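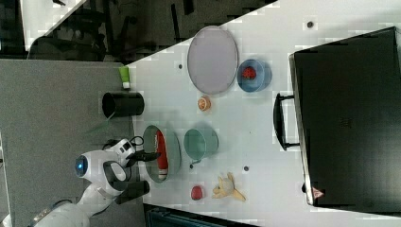 How does mud turn into a plate?

I love washing up. I know, I'm odd! But when my hands are in the bubbles I start wondering about things, and last July I got stuck on plates. Who made this one? What is it made of? Why doesn't it go soggy, when it started out as something you could dig up in a field?

Let's start with the digging. Lots of plates begin as clay, and clay begins as rock. Rain, frost and rivers wear rock down over thousands and thousands of years, until some of it is so fine you can't see the separate bits at all. The bits are flat, like tiny playing cards. Add water and the cards slide over each other, so you can squash clay, roll it or poke your thumb in it and it keeps its new shape. Try that with dry sand!

I went to Nurncombe to learn how to make a plate (there's a pottery behind the church, and it smells like a garden after rain). My teacher was Mrs Krishnan. She gave me a lump of clay and told me to bang it on the bench. This is called wedging, and it pushes the air out and makes the clay the same all the way through. I liked that bit best. My first plate went wobbly and folded up like a pancake, my second had a hole in it, and number 3 was all right, if you like your plates a bit bendy.

Then you have to wait. If you put damp clay straight in the heat, the water inside turns to steam and wants to get out in a hurry – and then, bang, you have a lot of very small plates. So it sits on a shelf until it has dried right through.
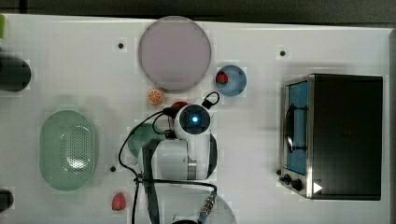 Next comes the kiln, an oven that gets far hotter than the one you bake cakes in. Inside, the clay changes for good. A dried clay plate will turn back into mud if you drop it in a bucket of water, but a fired one won't, however long you leave it. People have been firing clay since long before anyone invented writing. That's why archaeologists dig up so many broken pots!

After one firing, my plate was hard but still full of tiny holes, and it would have soaked up gravy like a biscuit in tea. So we gave it a coat of glaze. Glaze looks like thin, dull paint when it goes on. In the kiln it melts, and when it cools you've got a skin of glass stuck to your plate. Metals in the glaze can give it colour: cobalt makes blue, copper often makes green.

So my plate went through the kiln 2 times, and it came out green and shiny with my thumbprint still in the rim.

Want to have a go at home? Get some air-drying clay, press a leaf into it and peel the leaf off slowly. Don't eat your dinner off it, though – it hasn't been fired, so it will go soft if it gets wet. Mine holds my hair bobbles.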